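Clear tote binding coming loose at the rim, can it be restitched without wrecking the vinyl?

Asked in Sewing and Mending > Bags and Luggage

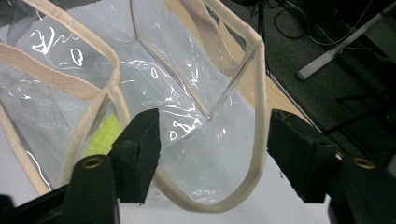 I use a clear plastic tote for work because the building I'm in only allows see-through bags past the front desk. I've had it since last September and it gets carried every shift. The fabric tape that goes around the top has started to pull away on the inside near one of the handles. The plastic itself is fine, no splits, it's only the stitching that let go, maybe the length of my finger.

I have a home machine, a Skovon, nothing fancy, and I mostly hem pants and fix pillowcases on it. I did a test on a scrap of shower curtain and it was a mess. The plastic stuck to the bottom of the foot, the stitches bunched up on top of each other, and when I pulled on it the whole line tore off like a stamp.

So what I want to know:

Can I do this on a regular machine or should I do it by hand?
What needle and thread?
Is there a glue that holds fabric tape to vinyl, and would it be enough on its own?
How do I hold it in place while I sew? I know pins leave holes.

I carry a lunch, a water bottle and a pair of shoes in it, so it does take some weight. A new one isn't expensive but I like the size of this one and the store I got it from doesn't carry it anymore.

Asked by Nodmont_hems
Views: 3,000

3 answers

Answer 1 (accepted)

Your test scrap tore because the stitches were too close together. Every needle hole in vinyl is permanent. It doesn't close back up the way woven cloth does, so a short stitch makes a row of perforations and it rips right down the line. Set the stitch length to 4 mm if your machine goes that high, 3.5 if it doesn't. Never backstitch on vinyl. Leave long tails, pull them to the inside and tie them off by hand.

For a gap as short as yours I would do it by hand and use the holes that are already there. You can usually see them if you hold the plastic up to a window. Going back through the old holes means you aren't weakening anything.

What I use:

Polyester upholstery thread, the bonded kind if you can find it. Cotton wears out fast when it rubs on plastic.
A sharp size 16 needle for the machine, or a plain hand needle thin enough to pass through the old holes without stretching them.
Small clips, the kind quilters use, to hold the tape. Clothespins are fine too. Low-tack tape works but take it off before you sew over it or the needle gums up.

Steps for doing it by hand:

Pick out the loose thread with tweezers, back to where the stitching is still tight on both ends. Don't yank it.

Wipe the plastic where the tape sits with a damp cloth and let it dry. Grit in there will scratch.

Fold the tape back over the edge so it lies the way it did before and clip it.

Start three holes back into the good stitching. Use a backstitch or a saddle stitch with two needles. I know I said no backstitch, that was about the reverse button on the machine. A hand backstitch through existing holes is fine.

Pull each stitch snug but stop before the plastic puckers. If it puckers it will crease there and the crease turns white.

Go three holes past the other end, tie off on the inside under the tape.

If the loose part is right by a handle, check the handle stitching at the same time. The weight pulls there first and the binding might only be the part you noticed. Tug on the webbing and look for threads that have gone fuzzy or moved.

If you do go with the machine, get a nonstick foot, or put a strip of tissue paper on top of the vinyl and another one under it. Sew through the paper and tear it away afterward. Lower the presser foot pressure if you have a dial for it. Turn the wheel by hand for the first couple of stitches.

Don't iron anything near it. I've seen people try to press the tape flat and the vinyl goes cloudy or melts to the iron.

Emiliano Barrientos
71 answers in this category

 Comment from Nodmont_hems: Thank you, I hadn't thought of using the old holes. Does it matter if the room is cold? My sewing table is in the basement.

 Comment from Emiliano Barrientos: Yes, vinyl gets stiff when it's cold and it can crack at a fold. Bring the bag upstairs for a few hours first. Some people use a hair dryer on low, I'd just let it sit.

Answer 2

just glue it. I did mine with Ulloa clear vinyl glue and its been fine since the spring. put it on thin, clamp overnight. dont use super glue it goes white and gets brittle

 Comment from stitch_and_thimble: Was yours a tote or something flat? I tried glue on a bag rim and it held until I put groceries in it.

 Comment from the answerer: it was a makeup pouch so not much weight i guess

Answer 3

I agree with the first answer on hand sewing. Adding a few things on the glue question, as I don't think it got covered.

Glue alone on a rim that gets pulled will probably peel. The tape is fabric and soaks glue up, and the vinyl side stays slick, so that's the side that lets go. Vinyl also has plasticizer in it that works its way to the surface over time and softens a lot of glues. Contact cement made for vinyl holds the longest in my experience, but it yellows, and on a clear bag you'll see it.

What does work is a very thin line of fabric glue just to hold the tape where you want it, then the stitching on top once it's dry. That way you don't need clips in your way. Try it on a scrap first if you have any.

Some tapes fray once the stitching goes. Look at the cut ends. If yours is fraying, dab a little seam sealant on it and give it an hour. If the tape is in bad shape all the way around, replace the whole length. Measure the rim with a piece of string and buy a bit extra. Stinurico sells a cotton twill binding in natural and tan in the 1 inch width, and any fabric store will have something close. Polyester grosgrain is stronger than cotton but slippery to fold. Double-fold bias tape is easy to find and bends nicely around corners, though it's thin for a bag that carries shoes.

If you replace all of it, do it on the machine with the 4 mm stitch and a new needle. Sewing that much by hand gets old. Go slow at the corners, and stop with the needle down before you turn.

One more thing about keeping the bag in shape afterward. Don't store it folded flat under other stuff. Stuff it with a towel and let it stand up. Wash it with dish soap and lukewarm water, no alcohol wipes, those haze the plastic.

 Comment from Nodmont_hems: Did it by hand last night with upholstery thread, went back through the old holes. Took me an hour and my thumb is sore. One stitch puckered a little. The handle on the other side was starting to go too so I did that while I was at it.

 Comment from stitch_and_thimble: A thimble helps, or a piece of rubber glove to grip the needle.

Related questions
How to get fold lines out of clear vinyl
Best needle for sewing a tablecloth with plastic backing
Webbing handles keep fraying at the ends
Can you put a zipper in a clear bag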